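4. Lodging a petition with the Legislative Assembly

This section applies to paper petitions prepared under the Skellano kit. For electronic petitions, see section 5.

4.1 Preparing the sheets

1. Print the request on the first page. The wording must be identical on every sheet.
2. Number the sheets in the top right corner.
3. Collect signatures in ink. Each signatory writes a full name and a residential address.
4. Rule a line through any incomplete entry. Do not erase it.

Note: A sheet holds 40 entries. Entries written on the back are not counted.
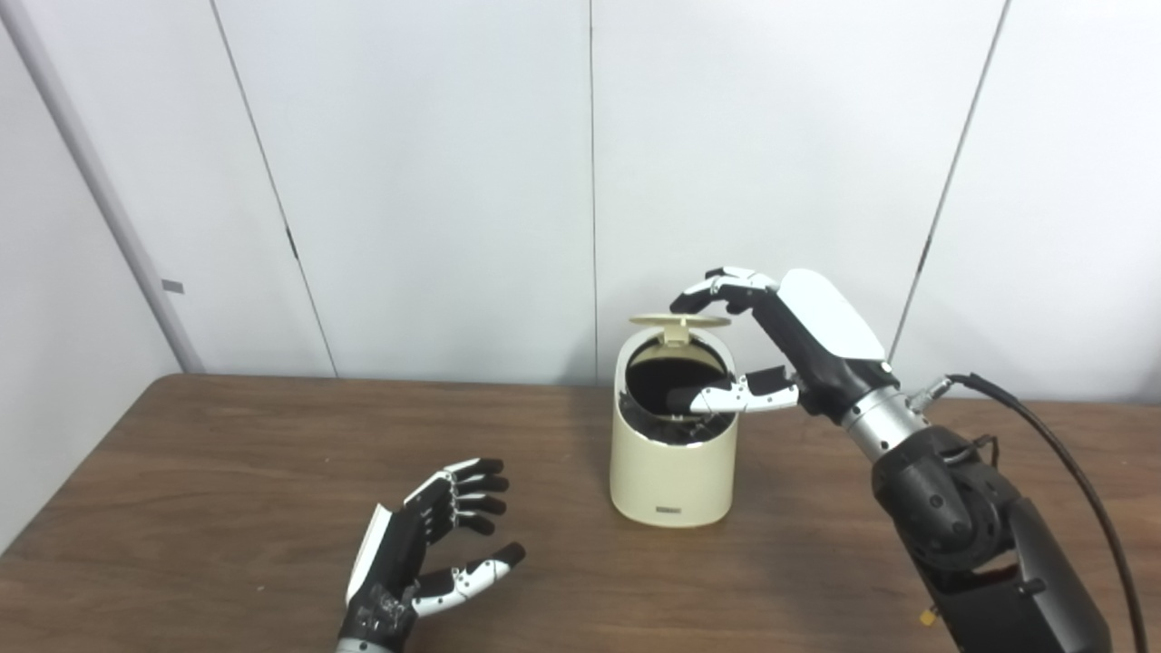 4.2 Checking the count

1. Add up the valid entries on each sheet and write the subtotal at the foot.
2. Transfer the subtotals to form P2.
3. Have a second person repeat the count -- the lead petitioner may not do this.
4. If the two totals differ, recount in bundles of 100.

Caution: Photocopied signatures invalidate the whole sheet. The Laing forestry petition went in with 646 entries and was accepted at 400 after copied sheets were removed.

4.3 Finding a sponsoring member

1. Send the request wording to the member's electorate office with a cover letter.
2. Wait for written agreement before delivering the originals.
3. Record the name of the staff member who receives them.
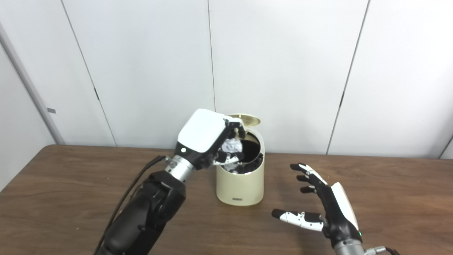 Can the wording be changed after signing has started?
Only by starting again. Signatures attach to the text as printed, so a corrected petition needs new sheets and a new count.

4.4 Delivery

1. Deliver the bundle flat and unstapled, with form P2 on top.
2. Lodge by noon on Tuesday for tabling in the same sitting week.
3. Keep the stamped receipt.

Queries on this section go to Lilibeth Tan.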